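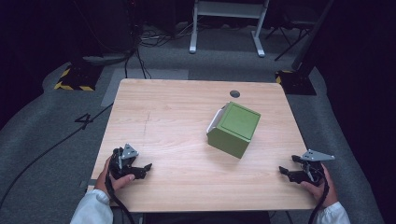

The demonstrator's first job at Gatska was to do nothing well. For her opening morning, she says, she was told to pick things up and set them down again until it got boring, and then to keep going in exactly the same way. "I was bored by ten," she says. "I was consistent by three in the afternoon." She has since become one of the steadier pairs of hands in the building, which is how the company talks about its staff. Her workplace is a wooden table on gray carpet, with a black 4 marked on the floor beside it, and her tools are two black grippers, one per hand. Between them on the day we talk sits a green box with a pale flap, tilted at an angle. She would like it known that the angle is deliberate. "If it's always square, the robot learns square. Then somebody bumps the table and it has a crisis."

The task is called Ponari, after a project whose origins everyone I ask describes differently. It needs 3000 demonstrations. By the end of April she had done almost 1000 of them, and she is in no hurry to hear what comes next.

What makes a good one? "Slow, but not so slow that you look like you're thinking," she says. "The robot doesn't know you're thinking. It just learns to stop there." She once paused before every grasp to check her left hand. Two weeks later the trained arm was doing it too — a small, thoughtful hesitation over nothing. "It was like watching my kid swear."

Sneezes, second tries and scratched noses all go in the bin. On a bad day that can be a lot of the bin.

She has also worked the other way, steering an arm from a desk at Sikmont with a pair of joysticks. She didn't love it. "There's a delay, and you can't feel anything. You're shaking hands through a mail slot." Holding the grippers directly, she can tell through the handle when something is about to slip. The trade is that she has to move as if she had the robot's wrists, and her own keep offering better ideas.

The jaws get more of her attention than the box does. Before a session she opens them over the bare table and checks the pads, whose edges go rough and grow the odd bit of fluff. "People think it's a high-tech job," she says. "A lot of it is lint."

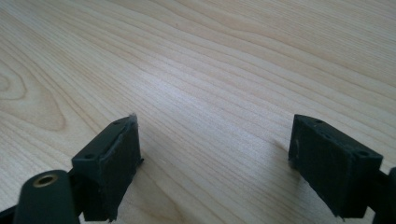 Six hours is plenty

A shift is six hours, with breaks she describes as "strongly encouraged and lightly observed." Her target is 300 good takes a week. Dahlgren, the firm that buys the data, once asked for more, and got more, and then asked for the old number back.

I ask whether she minds training something that may end up doing the work. She thinks about it with both hands still on the grippers. "It can have this part," she says. "I'd like to see it do the paperwork."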